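I drove out to Bremevard for the Odera open day expecting free coffee and a polite slideshow. I got two hours glued to a simulator instead, and I loved it! The arm was reaching for a crumpled brown lump on a wood floor, and our whole row leaned in.
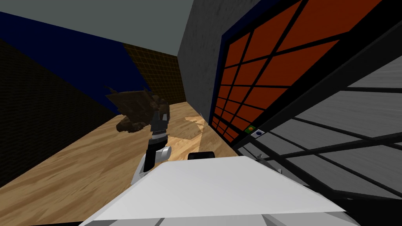
Why practice in a simulator first?

It's cheap, and a bad grab doesn't break anything. You reset the room and go again.

The team told us they'd logged 2,203 practice grabs by July (my own record with the controls was two, both pretty ugly). I'd have stayed for more, but the line behind me was getting long and the Skevley bus was leaving.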